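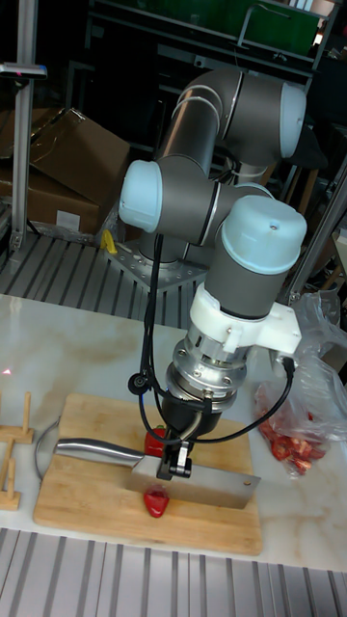 Cleaver and cutting board

What Gets Thrown Out: Vegetable and Bread Waste in Student Share Houses

Soledad Castellanos and Ansel Holloway
Project supervisor: Myrtle Ambrose
Submitted February 10, 2016

Introduction

Most people who have lived in a share house know what the bottom of the fridge looks like at the end of a fortnight. There is usually half a lettuce that has gone brown, some carrots that bend, and a tub of something that belongs to a person who has moved out. Our project looked at how much vegetable and bread waste comes out of share houses near the Kasitura campus, and whether the way a house shops and cooks makes a difference to it.

We chose vegetables and bread because they are cheap, they are bought in every house we know of, and they go off quickly. Meat and dairy were left out. We thought about including leftovers from cooked meals but it is too hard to separate the rice from the sauce, and people were not keen on having us weigh their dinners.

The question we started with was a simple one. Do houses that share their food throw out less than houses where everybody buys their own? We expected the answer to be yes.

Background

A lot of what is written about food waste at home deals with families. Share houses are different in a few ways. The fridge is split into shelves, so each person has less room and things get pushed to the back. People eat at different times. Someone might go home to their parents for the weekend without using what they bought. There is also the problem of manners, where no one wants to eat or throw out food that is not theirs, so it stays until it can't be eaten by anybody.

Price matters as well. Several people told us they buy the big bag of carrots or potatoes because it works out cheaper per kilo. That is only true if the whole bag gets eaten. A person cooking for one will often get through the first half of the bag and then get sick of it.

Method

Six households took part. All of them were within walking distance of campus, and all were rented by students. Three of the houses shared their groceries and paid into a kitty, and in the other three each person shopped alone. The study ran for two weeks in December, after exams had finished. This was not the best time of year and we come back to it further on.

Each house was given a lidded bucket for vegetable scraps and a paper bag for bread. Peelings, cores and seeds were meant to go in the compost or the normal bin as usual. Only food that could have been eaten at some point was to go in our bucket. We visited every evening, weighed what was there on a set of kitchen scales and wrote down what it was. The weights were entered in a spreadsheet that Ansel set up.

We also did a short interview with one person from each house. We asked who did the shopping, how often they went, where they kept things and what they did with food that was starting to turn. Interviews were done at the kitchen table where there was one.

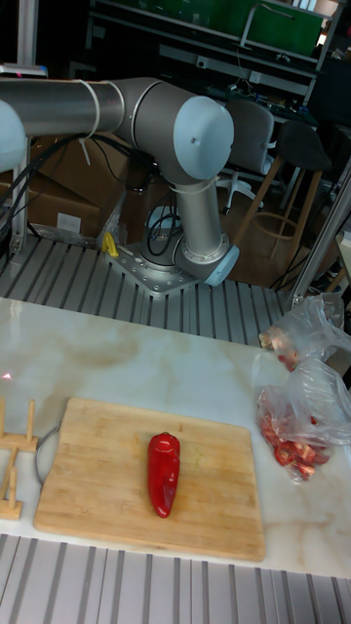 Office chair and bar stool

Two problems came up in the first few days. One house was putting peelings in the bucket, so we had to sort through it by hand and weigh again. Another house forgot about the bread bag completely and had been feeding crusts to the neighbour's chooks. We asked them to keep doing that but to weigh the bread first and text us the number. They were good about it.

Results

The shared houses did throw out less in total, but the gap was smaller than we expected and it came almost entirely from vegetables. The most wasteful house over the study was one on Maltico Street where everybody shopped separately. Its vegetable waste for the first week came to 1116 grams, most of it salad leaves and zucchini. Yolanda Tillman, who lives there, was not surprised. "We had four bags of spinach open and they were all the same brand," she told us. "You don't look on someone else's shelf to see if they've got any."

Bread went the other way. Shared houses threw out more of it, up to 270 grams in a single day. The reason given in the interviews was that when bread is bought for the whole house, people assume somebody else will finish the loaf. Those who bought their own bread mostly kept it in the freezer and took out slices as needed.

Leafy vegetables were the worst item in every house. Capsicums were bought often but not wasted much, apart from the odd one forgotten in the crisper. Onions and potatoes hardly showed up in the buckets at all, although one house did have potatoes in a cupboard that had started to sprout and nobody could agree on whether they counted. We did not count them.

How often a house shopped seemed to matter more than whether it shared. The house with the lowest waste overall went to Drakos, the fruit shop near the station, every second day and bought only what was needed for the next meal or so. Demetrius Haverford, who does most of the cooking there, puts it down to living close by. If the shop was further away he would do one big trip like everyone else. 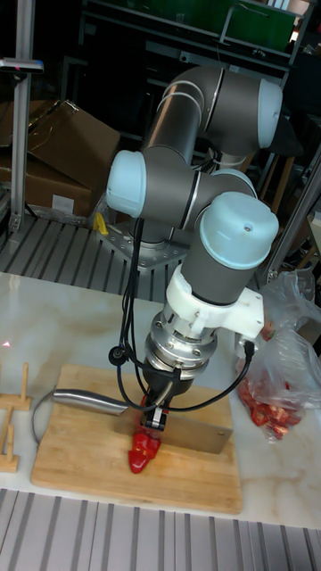
Discussion

Our first idea was that sharing food would be the main thing that cuts waste. The results support this only in part. Sharing helps with vegetables, where one bag can go into one meal for the whole house, but it does not help with food that people pick at during the day.

We think storage explains some of the rest. In the houses with a crowded fridge, vegetables were stacked on top of each other and the soft ones got squashed. Two people mentioned they chop everything as soon as they get home and keep it in containers. They said this made them more likely to use it on a busy night. We could not test this properly, as cut vegetables also dry out faster and we had no way of tracking one item from the shop to the bucket.
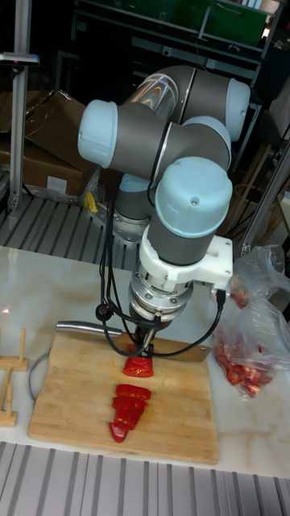 Large kitchen knife over the cutting board

One house used Flolto, a list app that lets housemates tick off what is already in the fridge. It worked for a few days. After that one person was doing all the ticking and she gave up. A whiteboard on the fridge in a different house lasted the full study, probably because it was in front of them when they opened the door.

Limitations

The number of houses is small and we knew people in most of them. They knew we were coming each evening and may have been more careful than normal. The timing was also a problem. After exams some students had gone home, so a few houses were not full, and people who stayed had more time to cook than they would during semester. Warm weather would have made things go off faster too.

Recommendations

Buy leafy greens for the house and not for each person.
Freeze bread on the day it is bought.
Keep one shelf in the fridge for food anyone can eat.
Clear out the crisper before shopping – not after.

If the project was done again we would run it in semester and include cooked leftovers, with a separate bucket. Myrtle also suggested asking people to guess their waste before the weighing starts, and we wish we had thought of that at the beginning.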